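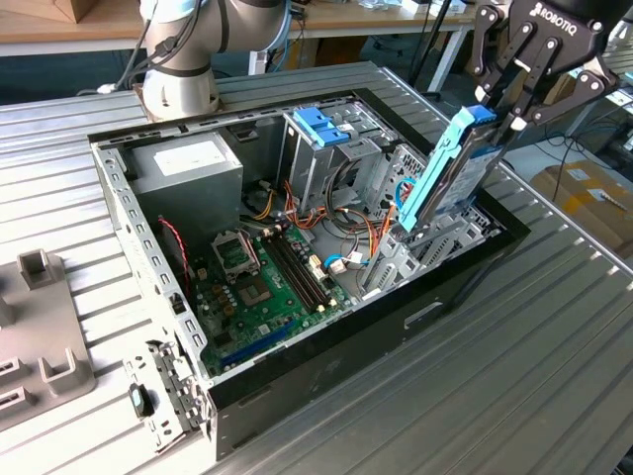
Posted by Borghild Sjögren in Workshop Tips | December 22, 2023

Drive caddy jams, and how to stop them

Quick one, I have a bench full of towers to get through. We had a bad jam in September on the Torvik job. Arm brought the caddy in at too steep an angle, one corner caught the bay, program kept pushing. Cracked the plastic, bent a rail, and the emergency stop was on the wrong side of the table. My fault, that last bit.

What we do now:

Power cord out of the wall before the side panel comes off. Then press the power button once to drain what's left. Every time, even for "just a look".

Stop button within reach of whoever is standing there. Test it first thing, before any case goes down.

Force limit LOW for anything plastic. Ours was set at 60 percent from an older job, way too much. We run 7 now. If it stalls, good, let it stall.

Caddy stuck halfway? Don't reach in. Stop the arm, wait for it to hold still, then open the gripper from the pendant with one hand under the drive so it dosen't drop onto the board.

Tuck cables down out of the bay. A loose SATA lead will hook on the caddy corner and get ripped right out of the port.

Clamp the case. A tower on its side slides on aluminum ribs, not much, 2 or 3 mm, and then every position you taught is off. Strip of rubber mat under it helps too.

Arms parked means parked. If you have a second one on the table, lock it out before you lean over.

After any jam: check the rails with a flashlight, slide an empty caddy in by hand. Should go in smooth. If it scrapes, pull the case and tag it.

Wipe the finger pads while your at it. Rubbing alcohol on a rag is plenty, I gave up on the Drovamine stuff, leaves a film and the grip slips.

Next week: sorting screws at the Tetcombe shop.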